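Drilleo sorting cell, Wosorbridge site
Progress report to the Ndung'u fund, 03/11/2020
Prepared by Hamisi Mabula

Where we are

The arm is bolted down, wired in and signed off by the electrician. It has been on trial at the white table for 17 working days, picking small fittings and putting them into trays. It is slower than Fuvham's brochure led us to expect, and a good deal slower than the people on the packing bench, who have been very gracious about it.

Most of the lost time is in the grip. Thin washers defeat it. We have ordered longer finger pads and are leaving washers to humans until they come.
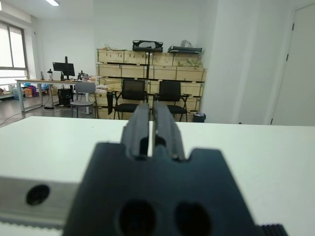

What has changed for staff

Two of the packing team now split their day between the bench and the cell. Their job there is to load trays, clear faults and press the green button, which they describe as babysitting -- with more paperwork. Both have asked for proper training in teaching the arm new positions, and I would like to pay for it from the travel line, as none of us has travelled anywhere.

No hours have been cut. Wrist complaints on the bench are still being logged, and I won't draw anything from them before January.

Money and next steps

We have spent 29 per cent of the grant. The guard rail quote came in high and has gone back to the supplier. Next claim to follow once the finger pads are fitted.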